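Notes for the Murneck growers' evening, part two: keeping hens on a small plot

Start with the run, then the hens. People buy birds first and build later – ask who did this.

Our run at Palten cost 353 euros with the fence. Say that Oliwia Górecki lent us the post driver.

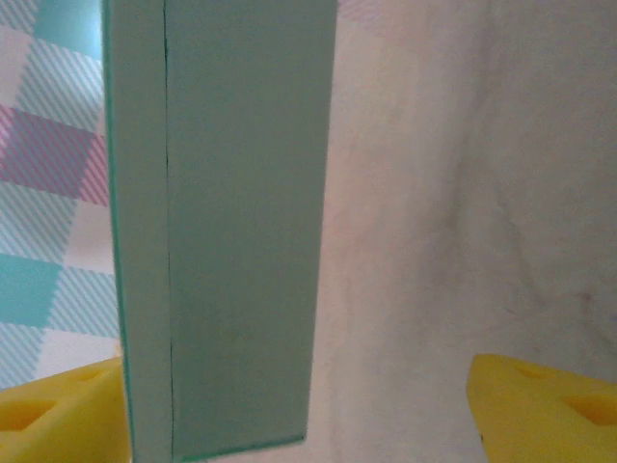 How often should I move the run?
Every three weeks in summer, and sooner if the grass turns to mud.

Pause for other questions. Then winter feed: the hens got more grain in January, given in the afternoon. Hand over to Sławomir for the ducks.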